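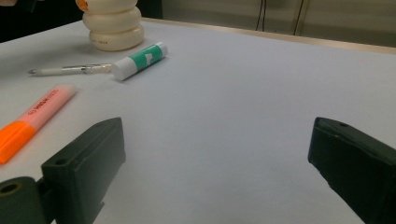

Clearing the white table: a talk with the owner of a small stationery shop

The shop is called Heda and it has been on the same corner since 1954. It sells pens, paper, envelopes and a few toys near the register. The current owner took over from an aunt and agreed to talk in the back room, at the white table where returns, samples and odds and ends get sorted before they go anywhere else.

I asked first about the table, which comes up a lot when people who have worked there talk about the place.

"It has to be white, or close to it," the owner said. "We had a dark one before. Things got lost on it. A black pen on a dark table is gone until you put your elbow on it."

The rule is that the table gets cleared at 6 every evening. What is on it in the afternoon is another matter. There was a highlighter lying there when we talked, pale pink with an orange cap, and I asked why it hadn't gone back to a shelf.

"Because I use it. I mark the order sheets. If I put it on a shelf I will sell it, and then I have to open another one."

The owner orders from three suppliers. Esard sends paper, Galli sends folders and envelopes, and most of the small things for the register come from Mevier. The last Mevier order was 168 pieces, and it took most of an afternoon to go through.

"You open the boxes and you put one of each thing on the table and you look at it. That's the whole job. Does it stand up, does it have a rough edge, would I want it in my house. You can't tell from a catalog. In a catalog everything is the same size."

I asked whether the toys sell.

"In October, yes. People start early for the holidays now. In the spring they sit there. My aunt never carried toys and she told me so more than once."

The owner likes plain ones. Stacking rings were the subject for a good part of our talk, more than I had planned for.
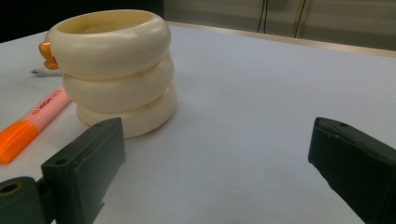 "I like a cream color because it goes with anything, and parents are tired of bright red and blue all over the floor. But you want one bit of color on it, a little orange or something, so a child has a place to look. And the rings should be thick. Thin ones get stepped on."

There is a limit of 50 toys in the shop at one time. The owner set it after a bad year when boxes were stacked in the hallway and the back door would only open halfway.

"I couldn't get to the envelopes. I had a customer waiting for envelopes and I was moving boxes of toys. So I said 50, and when one goes out another one can come in."

The same thinking applies to the table, though with less success. A pen left over from the morning stays until lunch, and by then it has company. The owner sorts from left to right: things to keep, things to price, things to send back. Anything that doesn't fit one of those goes in a drawer, and the drawer is emptied when it stops closing.

"I don't have a system for the drawer," the owner said. "I have tried labels. I have tried small boxes inside it. You end up with a drawer full of small boxes."

I asked what advice there was for someone setting up a sorting table at home.

"Leave it empty at night. Don't keep a lamp on it, don't keep a cup for pens on it. Get up in the morning and it's clear - then put out what you're working on. And wipe it. Highlighter comes off if you get it the same day. Leave it a week and you'll be scrubbing."

The owner still does the ordering on paper and plans to keep doing so. The sheets are filed by supplier in the cabinet next to the sink, with the newest in front.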